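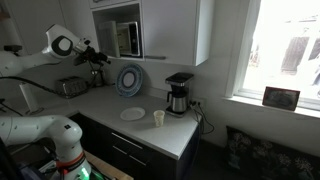 The shared kitchen on the ground floor of the Travow building is open again after a refit paid for by the tenants' fund. New rules for its use start in February. The room has dark lower cabinets with long silver handles and a pale counter that turns the corner, with the four-slot toaster kept against the back wall. Tenants have had to carry kettles and lunches up to the third floor while the work was going on, and there were complaints about the queue there at midday.

Branwen Vaughan, who manages the building, said the work came in at 441 pounds under the budget. The money left over will go on a second recycling bin and a deeper shelf for the cleaning cupboard. 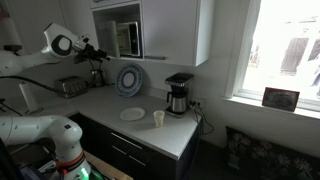
Reading time: 2 min

Coffee was the main point raised when tenants were asked what they wanted. Of the 300 forms sent out, 218 came back, and most asked for a plain drip machine in place of the pod machine that used to serve the whole building. A drip coffee maker with a steel carafe now has the spot near the corner of the counter, and the microwave is up in the open part of the wall cabinet, where it leaves the worktop clear for preparing food.

Ground coffee and filters will be bought in bulk through Zunaneck, the wholesaler that already supplies the building's soap and paper towels. Each office pays a share every quarter. Milk is not included, and anyone who wants it should bring their own and put a name on it.

The blue-rimmed plate leaning against the backsplash was given by Tóth, the framing shop on the first floor, and is for show only. Tenants are asked not to serve food on it.
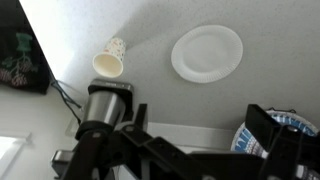

A paper plate and cup on the speckled worktop.

Paper plates and cups will be provided until Easter. After that each office will be expected to keep its own crockery. Deok-su Sun of Ilia, the translation agency at the back of the building, had asked for a longer changeover - his staff work in shifts and few of them have a desk drawer to keep a mug in. Ms Vaughan said a rack of hooks would be put up in the corridor for them.

The kitchen will be open from 7am to 8pm. The last person out in the evening should switch off the coffee maker and wipe down the counter. Food left in the fridge overnight must be labelled, and the fridge will be emptied at the end of every month.

Faults should be reported to the front desk or written in the book by the door.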